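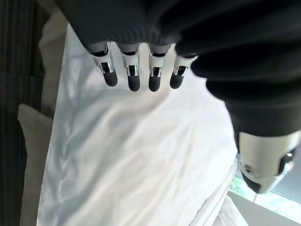
Ticket opened Sunday, November 12, 2023. Steam heater on the Daden flatwork ironer, Arbridge laundry, trips after 2 or 3 minutes. Error 400 on the panel, no other codes. The fault shows up on any load, including a plain white bedsheet, so heavy fabric is not the cause. Filter was cleaned in August. Supply valve fully open. Reset clears the code, then it comes back.

Update: swapped the thermostat for the spare from Wirenen. Same trip, same code. Checked the wiring to the terminal block and tightened one screw. Hour meter reads 3000.
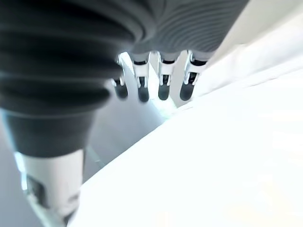 Panasiuk support replied that code 400 on this model points to the condensate trap, and asked for the trap to be opened before any more parts are ordered.

Trap opened, scale on the seat. New seat ordered. Ironer stays off until it is fitted. Ticket left open.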